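Handgeführte Greiferdemonstration

Die handgeführte Greiferdemonstration ist ein Verfahren des Imitationslernens, bei dem eine Person einen Parallelgreifer in der Hand führt und damit Aufgaben ausführt, deren Ablauf später von einem Roboterarm reproduziert werden soll.
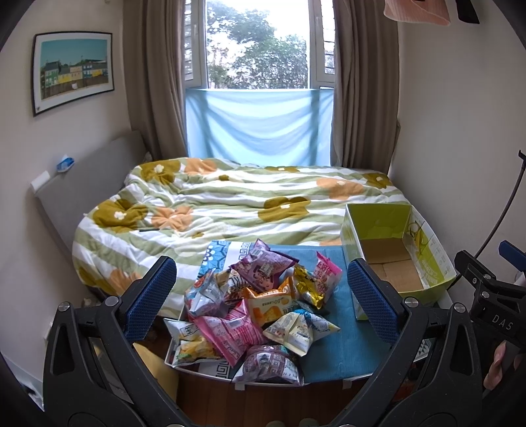 Nach Mahnaz Jalali sei die Bezeichnung »Demonstration« irreführend, da der Mensch keine Bewegung eines Roboters vorführe; aufgezeichnet werde allein die Bahn eines Werkzeugs, und ob ein Arm dieser Bahn folgen könne, bleibe bis zur Ausführung offen. In der Literatur wird deshalb gelegentlich von werkzeugzentrierter Aufzeichnung gesprochen. Durchgesetzt hat sich der Ausdruck nicht.

Prinzip

Eine Aufzeichnung besteht aus einer Bildfolge der am Greifer befestigten Kamera, der geschätzten Lage des Greifers im Raum (sechs Freiheitsgrade) und der Öffnungsweite der Backen. Aus diesen Größen wird eine Steuerstrategie gelernt, die aus den jeweils letzten Bildern eine kurze Folge künftiger Relativposen vorhersagt. Die Posen werden auf das Koordinatensystem des Greifers bezogen, so dass keine Kalibrierung gegenüber einer festen Basis erforderlich ist.

Gegenüber der Teleoperation entfällt der Roboter während der Datenerhebung. Die Aufnahme kann in Wohnräumen erfolgen, und die bedienende Person spürt den Kontakt mit dem Objekt über die Mechanik des Handgriffs. Nachteilig ist, dass Gelenkgrenzen, Eigenkollisionen und die maximale Geschwindigkeit des Zielarms bei der Aufnahme nicht berücksichtigt werden. Bahnen, die sich nicht ausführen lassen, werden nachträglich durch eine kinematische Prüfung entfernt.

Lageschätzung

Die Pose wird meist durch visuell-inertiale Odometrie bestimmt. Das Verfahren setzt ausreichend strukturierte Umgebungen voraus. Gemusterte Textilien, Bilder an der Wand und Möbelkanten liefern verwertbare Merkmale, einfarbige Wände und spiegelnde Flächen dagegen kaum. Fenster im Sichtfeld führen bei automatischer Belichtung zu Helligkeitssprüngen – in der Praxis wird die Belichtung daher oft zu Beginn einer Episode fixiert. Füllen nahe Objekte einen großen Teil des Bildes aus, kann die Schätzung driften, sobald sich diese Objekte mit dem Greifer bewegen. Üblich ist es, den Bildbereich der Backen vor der Merkmalssuche zu maskieren.

Greifen verformbarer Verpackungen

Ein häufig untersuchter Anwendungsfall ist das Entnehmen einzelner Folienverpackungen aus einem Behälter. Kleine Snackpackungen, die übereinander in einer rechteckigen Schachtel liegen, verbinden mehrere Schwierigkeiten: Die Folien reflektieren stark, die Umrisse benachbarter Packungen gehen ineinander über, und die Form ändert sich beim Zugreifen. Tiefenkameras liefern auf metallisierten Folien lückenhafte Werte, weshalb viele Arbeiten ausschließlich Farbbilder verwenden.

Strukturierte Greifbeläge erhöhen die Reibung und erlauben geringere Schließkräfte. Farblich abgesetzte Beläge erleichtern zudem die Bestimmung der Öffnungsweite aus dem Kamerabild, wenn kein eigener Wegsensor vorhanden ist. Ist der Inhalt zerbrechlich, etwa bei Gebäck oder Chips, wird bevorzugt am Siegelrand gegriffen.

Untersuchung von Maes und Baran

Nathalie Maes und Tadeusz Baran verglichen in der Versuchsreihe Flovville den Einfluss der Umgebungsvielfalt mit dem der Episodenzahl. Die Aufgabe bestand darin, eine Packung aus einer Schachtel in einen zweiten, offenen Behälter umzulegen. Trainiert wurde mit 400 Episoden, die entweder aus einem einzigen Raum oder aus mehreren Wohnungen stammten. Bewertet wurden je Variante 100 Versuche in einem nicht im Training enthaltenen Raum.

Die mit mehreren Wohnungen trainierte Strategie erreichte eine Erfolgsquote von 70 Prozent und lag damit deutlich über der Einraumvariante. Die meisten Fehlversuche entfielen auf Doppelgriffe, bei denen 2 Packungen zugleich erfasst wurden. Fehlgriffe am Schachtelrand traten vor allem bei fast leerem Behälter auf. Der Abstand zwischen den beiden Varianten verringerte sich, wenn der Testraum dem Trainingsraum in Beleuchtung und Arbeitshöhe ähnelte.

Kritik

Hilde De Smet wandte ein, die Zahl der Räume sei in der Untersuchung mit der Zahl der bedienenden Personen verknüpft gewesen, so dass sich beide Einflüsse nicht trennen ließen. Eine Wiederholung unter der Bezeichnung Sumley, bei der dieselbe Person in allen Räumen aufzeichnete, bestätigte die Richtung des Effekts bei geringerer Ausprägung. Offen ist weiterhin, wie Doppelgriffe zu werten sind. Maes und Baran zählten sie als Misserfolg, in anderen Arbeiten gelten sie als Teilerfolg – die veröffentlichten Quoten sind daher nur eingeschränkt vergleichbar.

Siehe auch

Imitationslernen
Parallelgreifer
Teleoperation
Visuelle Odometrie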